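"We had the ending before we had the dog"

The director of Grakach on a small film, a long shoot and the streaming release

It's ten past eight in the morning and the director of Grakach is eating toast into the phone. Apologizes for it. Keeps eating. The film goes up on Lurnetti this Friday, she has been up since four with the subtitle files, and there's a second call waiting behind mine. So we go fast.

Grakach, for anyone who missed the trailer, is a thriller set in a ferry town that has lost its ferry. A ticket clerk keeps going to work anyway. Then somebody buys a ticket. That's the setup and she won't give more than that.

"People keep asking me if it's a ghost story," she says. "I tell them watch it to the end and then you tell me. My mother says it is. My editor says absolutely not. They had a fight about it at my kitchen table."

The title is the name of the town. She made it up on a bus, wrote it on her hand, and was told by pretty much everyone to change it. Sales people wanted something with "Night" in it. The Last Crossing was on the poster for a month or so. She hated that.

"It sounds like a cruise ad," she says. "I said give me Grakach for the festival cut, just for that, and if people can't say it we'll change it back. And people couldn't say it! But they remembered it. They came up afterwards and said it wrong, five different ways, and I thought fine. Good. Keep it."

It's her first feature. Before this she spent years cutting trailers for other people at Grube, the post house, where she says she learned mostly what to take out. The habit shows. Grakach runs short, and there's a stretch in the middle with next to no talking, which is the part everyone who has seen it brings up.

"There was dialogue. Pages. We shot it all. Then in the edit the lead actress has this look when she's stamping the ticket, and after that look every line was just noise. I called her up and said I'm really sorry, I've cut your big speech. Long silence. Then she goes, the one about the harbor? Oh thank God."

The lead came from the stage and had never done a film. She'd read for a much smaller part, the sister, and the director gave her the clerk on the same afternoon. The producers were not thrilled. They wanted a name. There was a name, for a while, and then the name took a series and that was that.

"I don't want to be rude about it. That person would have been great. It would've been a different picture, bigger, louder probably. We'd have had more money and I'd have had less say."

How little money? She laughs, doesn't answer, then sort of does. The ferry terminal is a closed bus depot. The sea is mostly sound. The crowd in the opening is the crew and their relatives in different coats, and if you look hard the same man walks past the window twice. She noticed in the final mix. Too late by then.

And the dog. The dog everybody loves wasn't in the script at all. It lived near the depot and kept wandering into rehearsals, and after a few days they wrote it in.

"We had the ending before we had the dog, and then the dog made the ending better. I can't explain it without spoiling it. The owner got a credit. The dog got chicken. It's very easy to direct a dog that only wants chicken, much easier than me before lunch."

Music next. The score is by a duo called Asex, who had done club tracks and one ad for mattresses. She found them late at night, clicking around. Asked for something that sounded like a building humming. They sent 2 sketches within a week and she used both of them almost untouched, the first over the titles and the second in the waiting room scene.

"They kept asking if I had notes. I had no notes. They got a bit worried, I think. Musicians want notes."

The soundtrack comes out the same day as the film. There's talk of vinyl but she isn't sure who's paying for that, and says so, and then says maybe don't print that, and then says oh print it, whatever.

On the streaming deal she is careful. Lurnetti saw the film at a festival in January and came back with an offer quickly, and there was another offer on the table, a small theater run with a distributor she liked. She went back and forth. Slept badly.
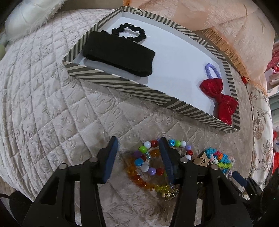
Did she ever consider holding out for theaters only?

"For one weekend, and then I did the sums, and most of the towns I wanted to reach don't have a screen anymore."

The town where she grew up is one of them. The movie house closed when she was in school and it's a carpet store now. The one public screening she really pushed for was there, in the sports hall, on a rented screen with folding chairs. 1246 people live in the town and she'd swear half of them turned up, though she admits she was too nervous to look. Someone's phone went off in the silent part. Twice.

"My old teacher came. She said it was very slow but she liked the coat."

The coat, the clerk's big green one, has its own small following since the trailer dropped. People have written in asking where to buy it. You can't. It came from a thrift store, there's one of it, and the actress took it home after the wrap.

She has something new on the go. A comedy, she says, with a family in it and a wedding that keeps getting moved. The script is on draft 7 and she still dosen't like the first scene. Shooting next year if the money comes in. Same editor, same depot if they'll let her, though for a wedding she'd have to paint it.

The other call beeps again. She has to take it, it's the subtitle people, there's a problem with the Spanish. Last thing, quickly: how should people watch it?

"Lights off. Phone in another room. And not with my mother, she'll talk the whole way thru."

Grakach streams on Lurnetti from Friday.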